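Project report: sorting and folding the fabric pile in the textiles room

So my project was the fabric pile. If you've been in the textiles room you know the one I mean, it lives on the back shelf and slides onto the floor every time somebody pulls a piece from the bottom. I picked it because I use that room a lot and I was tired of digging for ten minutes to find something brown that wasn't full of pins!

My question was pretty simple: does the way you fold a piece change how easy it is to find and put back? I tried 3 ways of folding. The first was the plain square fold everybody does at home. The second was a long strip rolled up from one end. The third was what I called the Wastness fold (after the project group I was in), where you turn the edge in first and then fold toward it, so the edge always ends up on the same side.

I started with 50 pieces out of the pile and took out anything too small to fold, and I kept a notebook page for each method. Thin cottons went in the Palma box and heavier stuff went in the Bisum box. The names were already on the lids and I didn't feel like making new labels.

Rolling was the most fun and the worst result. The rolls look great for maybe a day, then people put them back half unrolled and the whole box puffs up. Square folding was fine for cotton. For heavy fabric it made these fat corners that wouldn't stack, and I gave up on 13 of them and left them for the end (I did go back, in October, with a cup of cocoa and a lot less patience).

The edge-in fold took me longest to learn. My first few were crooked, and the thick pieces kept springing open until I pressed them flat with my forearms. By the time I had done 20 I was pretty quick at it, and I could pull one out of the middle of a stack without wrecking the rest.

The part I want to spend more time on is dark fabric. Dark edges on dark cloth are really hard to line up when you're folding,
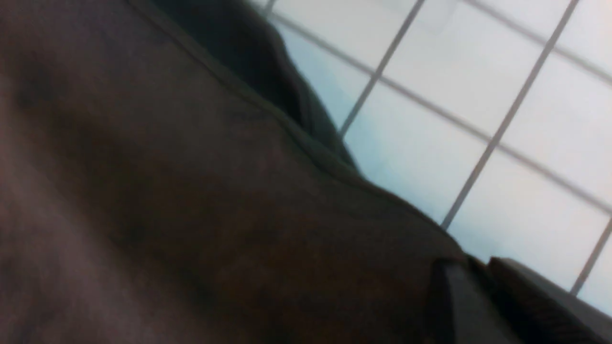 and I ended up feeling for the edge with my thumb a lot of the time. Next term I'd like to try a strip of light tape on the shelf as a guide, and I still have the Pravavo bag of scraps to go through.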